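Forum > Automation and Robotics > End Effectors and Grippers > Five-finger hand or parallel gripper for belt picking?

6 min read

Five-finger hand or parallel gripper for picking parts off a belt?

beltside_mike

I work in a small packing shop in Stadham and I have been asked to compare two end effectors for one station. The station is simple. Parts come down a flat belt, the arm picks one, and it goes into a bin in front of the belt. The belt can be stopped for the pick or left running at low speed. We have tried both and the stopped version is fine for us for now.

The first option is a Mumimetti two-jaw parallel gripper. We already own one and it is on another arm, so I know how it behaves. The second is a five-finger hand from Zandel that came with a two-arm robot on a trial. The trial runs until the end of the month. My manager likes the hand because it could pick up different parts without changing fingers. I am less sure.

The parts are mostly tubes, caps and small housings. The awkward ones have a wide base with something narrow standing on it. The parallel gripper takes those by the upright with no trouble as long as the part is turned the right way, and a round upright does not care which way it is turned. The hand takes them too, but I get misses. The thumb touches first and pushes the part away before the fingers close. When that happens the part either slides or leans. If the belt has just been wiped down it slides further.

I did 100 picks with each on the same part. The gripper missed two. The hand missed 17. I used the default grasp that came with the hand and changed only the approach height.

What I would like to know:

Is a miss rate like that normal for a hand with default settings, or have I set something up wrong?

Should the thumb come in first, last, or at the same time as the fingers?

Does the head camera need to be somewhere else? It looks down across the belt, and when the hand is near the part it covers some of what I want to see.

I can change the approach path and the closing order. I can't change the belt height, and I can't move the bin more than a few inches.

gripfirst

Use the parallel gripper. You already own it and it missed two. A hand is a lot of joints to look after for a job that needs one. If your parts change every hour then maybe look at it again. Also check your air supply if the gripper is pneumatic, ours was low for weeks and we blamed the jaws.

tolerance_stack

I ran a similar comparison in November with a Zandel hand, an Uçar vacuum tool and a plain two-jaw gripper. I'll go through your points in the order I would fix them.

Miss rate first. I don't think your number is unusual for the stock grasp. The stock grasp on these hands closes all the fingers at the same speed, and the thumb usually has less distance to travel. So it arrives early. On a heavy part you would never notice. On a light part standing on a smooth belt you get exactly what you describe. Mine was about the same as yours before I changed anything.

The closing order is where I got most of the improvement. I split the close into two steps. In the first step the arm moves sideways until the upright is well inside the gap between thumb and fingers, with nothing touching. In the second step the fingers come in first and stop short, and then the thumb closes the rest of the way. The part gets pushed a little toward the fingers and has something to rest against. Thumb last, in other words. I would not try to make them arrive together. You can tune it for one part and it will be off for the next.

For a part with a wide base, watch the height. The lowest part of the hand has to clear the base with room to spare. If the thumb is set low it will catch the edge of the base before it gets to the upright, and then it does not matter what order you close in. I set the height from the top of the base and not from the belt. If you have several parts with different bases, store one height for each. It is dull work but it only has to be done once.

Speed matters less than I expected. I tried slow and very slow and could not see a difference in misses. What did help was a pause of 30 milliseconds between the end of the sideways move and the start of the close. The arm on mine was still settling a little when the fingers began to move. Your arm may be better. Try it with and without.

On the camera, I would leave it where it is and change when you use it. Take the position of the part while the hand is still well back, and then trust it. With a stopped belt the part is not going anywhere. Checking again at the last moment from above only helps if the hand is not in the way, and it usually is. If you want a second view, put a small fixed camera at the end of the belt, looking along it. We did that later for the moving belt. For a stopped belt it was not needed.

One more thing about the camera. A dark green belt with overhead lights gives you bright patches, and a black part next to one is hard to find cleanly. Our detector kept pulling the center of the part toward the glare. Turning down the exposure fixed most of it. A matte belt would fix the rest — ours was on order for so long that we gave up on it.

The approach I settled on comes in from the right with the hand open, fingers up and toward the far rail, thumb pointing level at the part.

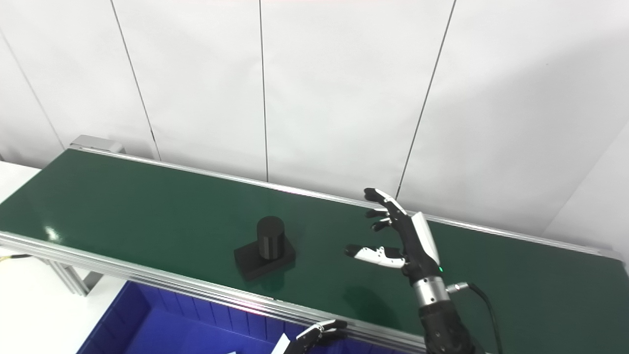
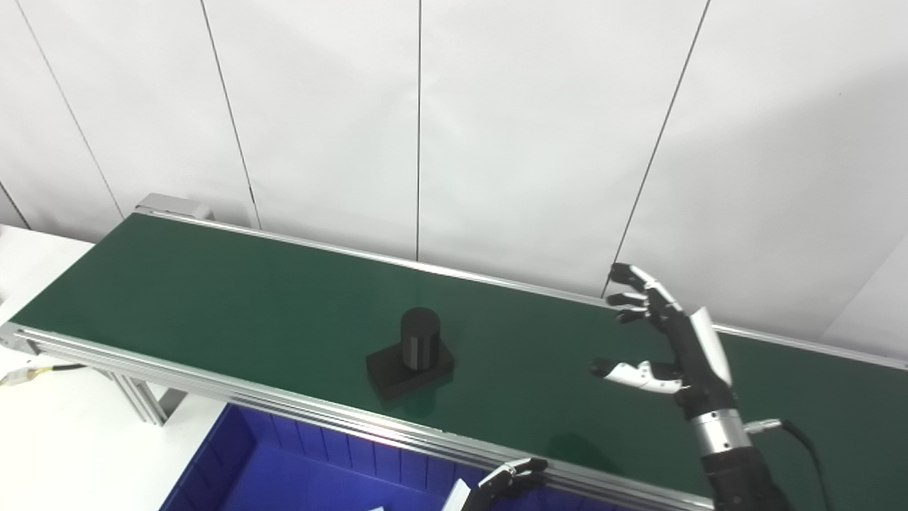 From there the sideways move is short, and the arm does not have to reach over the part. I tried coming straight down from the top as well. It works with the two-jaw gripper, but with the hand I could not get the fingers around the upright without the palm getting close to the top of it. Coming in from the side also leaves the other arm free near the bin. We have not used it for much yet. I had it steady a few of the taller parts and it was slower than doing without.

As for which to buy, our results after tuning were these. The two-jaw gripper was still the most reliable on any part it could hold. The Uçar vacuum tool was the fastest on flat lids and no use at all on tubes. The hand was third on every single part, but it was the only one of the three that could do all of them. After the changes I ran it for 532 picks over mixed parts and it missed 30. That is good enough for us with a person nearby and not good enough to leave alone.

So I would count how many different parts really go through your station in a shift. If it is three or four, keep the Mumimetti and make a second set of jaws. If it is a long list and it keeps changing, the hand is worth the rest of your trial. Ask Zandel about wear too. We were told to inspect the finger cables every 3000 cycles, and that comes around sooner than you think on a belt job.

beltside_mike

Thank you both. I changed the closing order this morning so the thumb comes last, and set the height from the base. I did another 100 with the same part and had six misses. Four of those were early on, before I added the pause. I will try the exposure next.

The parts list for the station has 11 items on it, so I don't know which side of your line that falls on. The gripper is air driven and the supply is fine, I checked.

tolerance_stack

Eleven is in the middle. I would sort them by how many can be held by the same pair of jaws. Ours came down to two sets of jaws for nearly everything, and one odd housing that still gets packed by hand. Run the worst one on your list with the hand before the trial ends, and use the same start position each time or you won't be able to compare.

Related
Setting exposure for dark parts on a shiny belt
Uçar vacuum cups leaving marks on lids
Parallel jaws: when to cut your own fingers
Stopped belt or moving belt for a first pick station?
Zandel hand loses its zero position after power off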